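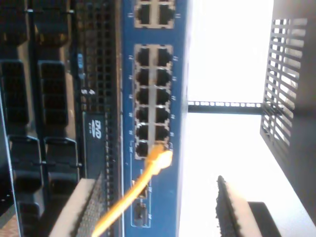 Sakbridge desk replied that the port counters had been cleared twice already and asked for the readings again, this time taken over a full week with nothing moved in between. They also wanted to know whether the cable had been changed or only reseated.

Reply sent. Reseated only. Counters cleared again, left alone for 168 hours, figures below.

Ticket subject: intermittent link loss, file server to blue switch, rack 2
Opened: Mon 26 July
Priority: normal, raised to high after the second backup failure
Status: resolved, monitoring

Original report

Users in the Wisine office lose their mapped drives for a few seconds at a time. Open files survive in most cases. The accounts package does not survive and has to be restarted. The drops have no fixed hour. The overnight backup stops with a network path error when a drop lands during the copy, and the job does not resume by itself.

Equipment concerned

File server, rack-mounted, front drive bays, DVD drive.
Blue switch in the same rack, copper ports plus two small slots, likely for uplink modules.
One patch cable, yellow-orange, in the bottom port of the right-hand column, as seen with the switch on its side.
Backup target on the Festen side of the building, reached over the uplink.

Note on port naming: earlier entries in this ticket said "last port", which was read in two different ways and cost us an afternoon. The numbers printed beside the ports are small, so take a flashlight. From this entry on, the port is called P-yellow, and the label in the spreadsheet has been changed to match.

Step 1. Power and heat

Checked the event log on the server for power supply warnings. None. Switch uptime was continuous through all the reported drops, so the switch is not restarting. Temperature readings on both units were inside limits. Ruled out.

Step 2. Server side

Network driver was two releases behind. Updated it, restarted the server outside office hours. Drops continued the next morning. Turned off the power saving option on the network adapter. Drops continued. Left the option off anyway, as it has no business being on in a server.

Step 3. Speed and duplex

Switch reported P-yellow at gigabit, full duplex. After a drop it sometimes came back at 100 megabit and stayed there until the next drop. This was the first useful finding. A link that comes back at the lower speed usually has one pair in poor condition, since 100 megabit needs two pairs and gigabit needs all four.

Somebody had set the server adapter to a fixed speed in March, going by the change notes. Returned both ends to automatic. The number of drops did not change, but the log became easier to read.

Step 4. Reseat

Removed and reinserted the plug in P-yellow. Clip engaged with a click. Pulled gently on the cable, no movement at the plug. Did the same at the server end. Link stayed up for the rest of the day and dropped again overnight. The ticket was closed at this point by mistake and reopened the next morning.

Step 5. Counters

P-yellow, 168 hours, no changes made:

Link down events: 20
Receive errors: 700
Late collisions: 0
Neighboring port, same period: 0 link down events, 0 receive errors

The neighboring port carries comparable traffic. A fault in the switch as a whole is therefore unlikely. A fault in one port or one cable is left.

Question from Sakbridge desk: were the errors spread evenly?

Answer sent: no. They arrive in bursts, and most bursts fall in the half hour after somebody has opened the rack. The door log was compared with the switch log and the two line up well enough to act on. The door had not been considered before.

Step 6. Cable path

Followed the cable by hand from the plug. It bends down and runs diagonally across the lower part of the switch. Further along, behind the equipment, it was pinched between the rail and a bundle of power leads held with a zip tie. Closing the door pushed the bundle against it. Cut the tie, freed the cable, found a flat spot in the jacket a few inches long.

Ran the cable tester. Wire map passed with the cable lying straight. With the flat spot bent by hand, one pair went open. Repeated it until there was no doubt about it.

Step 7. Replacement

Fitted a new cable from stock, same category, one size longer. The previous length had no slack for the door side. Brought it down the left cable guide and kept it away from the power leads. Used hook-and-loop ties, no zip ties. Old cable cut in half and put in the scrap bin so that it does not return to the drawer.

Ran a 200 GB test copy to the backup target with the rack door being opened and closed at intervals. No link loss. Link remained at gigabit throughout.

Step 8. Swap test on the port

Ríos support asked that the port itself be cleared before we close, as the switch is still under their contract. Moved the new cable to a spare port for one day, then back to P-yellow for one day. No errors in either position. Port accepted as good. No return of the switch needed.

Readings after replacement, 168 hours, P-yellow:

Link down events: 0
Receive errors: 0
Overnight backup: completed every night

Follow-up

1. Check the other cables behind the rail in rack 2 for the same pinch. Done for the upper half. Lower half is open – access needs the power leads moved, and that needs a shutdown window.
2. Replace the remaining zip ties with hook-and-loop. Open.
3. Alert on any server port that renegotiates below gigabit. Set up on the monitoring page, mail goes to the shared mailbox. Tested by forcing the spare port to 100.
4. Backup job to retry after a path error, with a ten minute wait. Done. The software vendor's default is no retry.
5. Update the rack drawing. The drawing still has the server cable going to the old gray switch, which was taken out some time ago.

Comment from Wisine office: accounts package has not needed a restart this week. Printer on the second floor is still slow.

Printer is a separate matter. Please open a new ticket and include the queue name.

Comment from Sakbridge desk: can the fixed speed setting be confirmed as removed from the other servers too?

Checked. Two more had it. Both returned to automatic, both came up at gigabit. The March change note has been amended so that the setting does not get reapplied with the next build.

Ticket stays in monitoring until the lower half of rack 2 has been inspected.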